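Open Day at the Vesisora Lab – Kitchen Cell

Visitors came through in groups of 23 during the July open day. Agathe Lacroix ran the tabletop manipulation cell and took questions between runs.

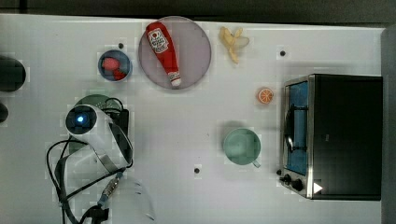 Kitchen cell from overhead: arm at left, toaster oven at right, ketchup bottle on the plate.

Kayode Lawal covered the training data – 3296 episodes to date, all recorded on this table layout.

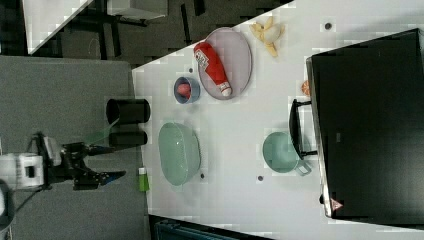

Another 70 are held back for testing. Slides are available from Kayode on request.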